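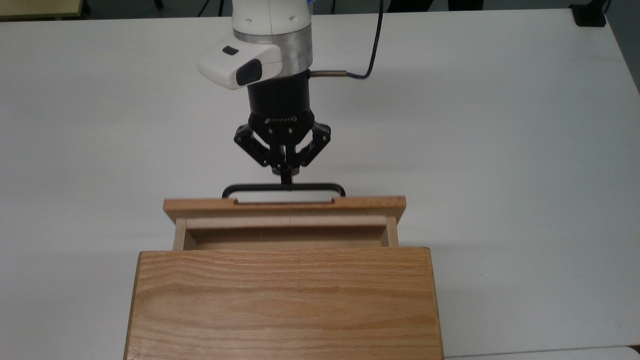 Gripper on the handle of an oak drawer cabinet, drawer partly open

Is the Vivari drawer package worth $959?

Posted by slowaxis, January 10, 2023

We run a small lab in Jornton and already have an arm and a gripper. Zerner is offering us Vivari, their add-on for opening and closing drawers. It's a license plus setup help by video call, and you supply your own furniture. The quote is $959 a year. The sales sheet says it was tested on 243 drawer pulls "with excellent results" and that you can be running the same afternoon.

I have trouble with the word excellent. They don't say how many different cabinets were used, or whether the handle was always in the same spot. I asked twice and got the same PDF back twice. Has anyone here paid for it and used it on something that wasn't in the demo? We'd want it for a supply cabinet with mixed handles, some of them just slots cut in the wood.

benchmouse

We've had it since November. The setup call was fine, the afternoon claim is not. It took us three days, mostly getting the camera position right. Once that was done it worked on the cabinet we set it up with. Then we moved the cabinet to another table and had to redo part of it. Support does answer email, slowly.
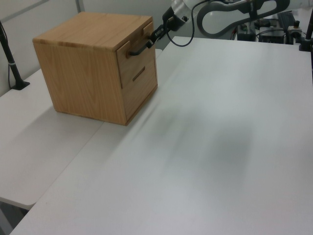

Handles are where I'd press them before signing anything. Vivari wants something it can close the fingers around, and most of what I've been shown is exactly that kind of job. Look at the two drawers in the photo: the upper one has a dark pull that bends out from the front, with the gripper clamped near its right end, and the lower one has only a slot cut in its face. The upper one is open a little way and the lower one is closed. So ask for a full run on a slot drawer, start to finish, no cuts in the video. I asked for that and was told it was "on the roadmap" - make of that what you will. I'd also ask what they count as a success. A drawer that moves an inch and a drawer you can get your hand into are two different results.

gearlash_200

dont bother, get Pop. cheaper and you can cancel whenever

coldsolder

Pop is fine for picking things off a table, but when I tried it there was nothing in it for drawers, so I don't see how it helps here. If your handles are mixed I'd spend the money on screwing matching pulls onto the supply cabinet and then ask Zerner for a trial month. They gave us one, though we had to push for it. Get the refund terms in writing, too. Ours said "at our discretion" until we complained.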